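May, bench notes, glue room, continued from the last page

Okay, picking up where I stopped when the kettle went off. The hide glue question is still open and I have opinions now, so bear with me.

Batch 3 (the one Piroska soaked overnight, in the jar with the chipped lid) went onto the test strips this morning. Spruce to spruce, rubbed joints, no clamps. I let the glue sit in the double boiler until it ran off the brush in a thin string and didn't break into drops, and it grabbed so fast that I got two of the strips on crooked. My fault, I was talking. Zoltán says I should warm the wood first, and he has said so every time since I started here, and yes, fine, next batch I'll warm the wood.

Smell: much better than the Vass granules. The Vass stuff had that wet dog thing going on by the second reheat. I'm reheating this one tomorrow just to see.

What I want to know is how much urea I can get away with before the joint goes soft on us. Barnabás swears by a pinch and won't say what a pinch is (I asked him to pinch onto the scale and he laughed and walked off with my pencil). So I made three little pots: none, some, and more than I'd ever put in an instrument. Gram weights are on the masking tape on each pot, and please don't peel the tape off, Yevhen!! The none pot gelled while I was still lining up the second strip. The middle one gave me enough time to fuss. The heavy one was still sliding when I went for lunch, so that's out for anything structural, but it might be lovely for linings, where I'm always racing. 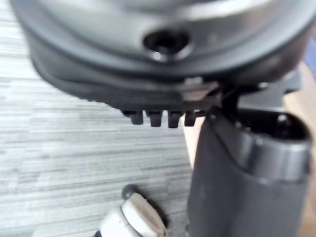 Dark grey housing, underside, with the row of four teeth.

Back to it at 3, strips all labeled and on the rack by the window. I'm leaving them 20 hours before I break any. I know the book says longer. I'm impatient and I've got 32 strips, so I can break some early and some late and everybody's happy.

Humidity in here was 54 when I came in and I forgot to look again after lunch. Somebody please write it on the whiteboard if you're passing, the pencil's on a string now.

Side thing, for Zinhle mostly: the Winditz cello. I had another look at the old center seam with the mirror and the little lamp, and I think whoever was in there before us used white glue over the original hide glue. It's got that rubbery edge when you pick at it. Which means hot water alone isn't going to be enough and we'll be scraping, and I'd like a second pair of eyes before I start, please and thank you. Don't quote them for the seam until we've talked.

Also we're low on the small brushes again. I've been cutting down the wide ones and it's no good, they shed, and I spent half of yesterday pulling bristles out of a perfectly nice joint. Oltis had the ones with the stitched ferrule, no metal in the pot. Get the stitched ones!

To do tomorrow:
warm the wood (ok Zoltán)
reheat batch 3, sniff it
break the first eight strips, look for wood failure versus glue failure, write down which
soak a new jar, less water this time
find my pencil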